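Putting the kettle on first: a morning with a compression stocking fitter

October 3, 2018

I'd walked past the shop on the corner of Soveck Lane more times than I can remember before I ever went in. There's a pair of plaster legs in the window wearing beige knee-highs, and I suppose I had always thought, well, that's for other people. Then my doctor looked at my ankles and said it was time I was measured, and so I found myself in the chair by the radiator with my tights in my handbag, asking the fitter so many questions that in the end she laughed and said I might as well come back with a notebook.

So I did come back, and she put the kettle on before we'd even sat down. She asked me to leave her name out of it, as most of her customers call her "the stocking lady" and she rather likes it that way. She has been fitting for seven years, the first two of them at the hospital in Worley and the rest here, and before that she worked in a school kitchen.

"I was 52 when I did my training," she told me. "Everybody else in the room was young enough to be one of mine. But I'd been on my feet on a tiled floor for half my life and I had the legs to show for it, so I knew what people were on about when they said they ached. I think that counts for a lot, when somebody's sat there a bit embarrassed with their trousers rolled up."

What surprised me, and I told her so, was how early she wants you. My own appointment was for half past eight, and I had grumbled about it all the way there on the bus. She has heard all the grumbling before.

"Legs fill up as the day goes on," she said. "If I measure you at four o'clock I'm measuring the swelling, and then you've got a stocking that's too big for you at breakfast, and it slides down and you think it's me that's got it wrong. I'd have everybody in before nine if I could, but I can't be in two places, and people do have to get their children to school."

She keeps 300 pairs in the back room, in long drawers with the sizes written on masking tape, and what she hasn't got she orders from Cairns & Daughters, who are usually quick about it. Last year she did 892 fittings, a figure she had to look up for me in a red desk diary, licking her finger to turn the pages. January is her busiest month by a long way. "People have had Christmas in an armchair," she said, "and then they take their socks off and have a look."

We got on to the subject of putting the things on, which is where I'd come unstuck myself (I had been found by my husband sitting on the edge of the bath, close to tears, with one stocking halfway up and the other one thrown across the landing). She was very kind about it. Rubber gloves, she said, the ordinary washing-up sort, and turn the stocking inside out as far as the heel. Get the foot in properly and the heel sitting where a heel ought to be before you so much as think about your calf. Then stroke it up with the flat of your hands, a bit at a time, and never pull from the top band.

"It's the pulling that does it. They pull, and it rucks up behind the knee, and then they fold the top over to make it neat, and now it's twice as tight in the one place you don't want it. I'd sooner you took it off and started again. Have a biscuit and start again."

For customers who can't bend very well she has a wire stand called the Rovusex, which holds the stocking open so you can step down into it. She lends them out for a fortnight before anybody has to decide about buying. Some people take to it straight away, she said, and others bring it back the next morning and would prefer to have their daughter do it, and that's perfectly all right as well.
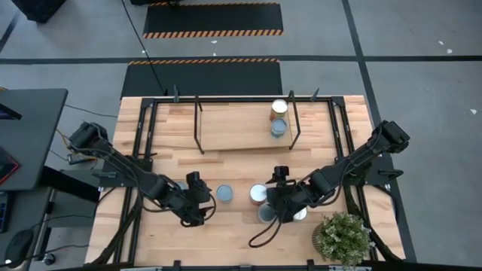 Maureen Tidswell
Features writer, Health at Home

I asked her about washing, having been told three different things by three different friends. Every night if you can manage it, she said, in cool water with a mild soap, and no fabric softener whatever it says on the bottle. Roll them in a towel to get the water out and dry them flat, well away from the radiator. She likes people to have two pairs on the go. They want replacing every six months or so even when they still look decent, and she'd like you measured again each time, as legs do change.

"I had a gentleman in who'd been wearing the same ones for years," she said. "Lovely man. He'd darned them. Beautiful darning, I showed it to everybody, but there was no more squeeze in them than in a football sock."

And she is firm, much firmer than I had expected from somebody so gentle, about who she won't fit. If you haven't had your circulation checked she will send you back to the surgery before she so much as opens a drawer, and the same goes for broken skin, or one leg that has suddenly come up hot and sore. People get cross with her now and then, having come a long way. "They can be cross," she said. "I'll give them a cup of tea and I'll ring the surgery for them, but I won't sell them a stocking."

By then the half past ten lady was tapping on the glass with her umbrella, so I gathered up my things. I was wearing my second pair, put on that morning with yellow rubber gloves in under five minutes, and she made me lift my hem in the doorway so she could check the heels. The left one was a touch off centre. She had me sit down again and put it right, and the half past ten lady held my coat.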